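Fodska
Home | Gallery | The List | Lost and Mostly Found | Contact

Gallery: Small Things and What They Go In
Text by Paula Ardeleanu
July 2020

I own 1158 small things. I know this because in June I sat down and counted them, which is the kind of decision a person makes in June and regrets by the second drawer. The full tally is over on The List, if you enjoy reading the words "clip, medium" many times in a row.

This gallery is the companion to that. It covers the little stuff that rolls, bounces or slides under the couch, and the containers it is supposed to live in. Larger things have their own page. The chairs in particular photographed very well and have become unbearable.

A few notes before the picture.

On baskets. I have strong feelings about plastic baskets and very few people to share them with. The little ones are the best. A big basket is a place where things go to be forgotten, and I say that as the owner of a big basket I haven't seen the bottom of for years. Its name is Vlad. Everything in this house has been in Vlad at one time or another, including my passport and half a loaf of bread. A small basket fills up in a minute and then you have to make a decision, like an adult.

The other thing I want from a basket is a bottom with holes in it. Crumbs leave by themselves. So does sand. So do pins, I should warn you, and I would wear shoes.

On balls. My cousin Lăcrămioara Pîrvu has a rule that any ball in the house must be soft. The rule dates from a rubber one, a hallway and a lamp, and I'm not allowed to go into it further. Soft balls are fine. You can step on them at night and live. The drawback is that they pick up every hair in the building, and pale ones keep a record of everything they've ever touched. Cream is a brave color for something that spends its life on the floor.

They also weigh nothing, so you can miss the basket from very close up and there isn't even a decent noise to be embarrassed by.

On boards. Please put something plain under whatever you're sorting. Against a patterned tablecloth my eyes give up after 30 pieces and I start filing the flowers. White is good. White shows everything, which turned out to include a lot about my housekeeping.

On labels. The label maker is a Grollik and it can't do accents, so the shelf that belongs to Lăcrămioara currently says L CR MIOARA. She has been gracious about it. The tape ran out at button 225, and the rest of the buttons are on the honor system.

On to the small basket, then. 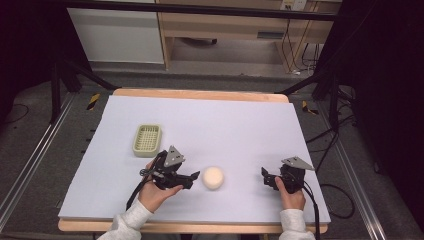 Little green basket, cream sponge ball, plenty of white board between here and the desk.

I like the green. It's the pale kind, the green of hospital hallways and mint ice cream that has given up on being mint. Next to a cream ball it looks almost planned, as if somebody had chosen a color scheme for putting things away.

Filed under: baskets, small; balls, soft; greens, pale.

Requests and corrections

Several readers have written about the Emix tins, which are not in this gallery. They're metal, they have lids, and they will get their own page when I've found out what's rattling in the third one.

To the gentleman who says a sponge ball belongs with cleaning supplies: I have thought about this more than I'd like to admit, and no. If it's round and you'd throw it at your brother, it's a toy.

If you have a small basket you're proud of, send a picture through the Contact page. Please shake it out first.

Previous: Chairs, At Length
Next: Lids With No Bottoms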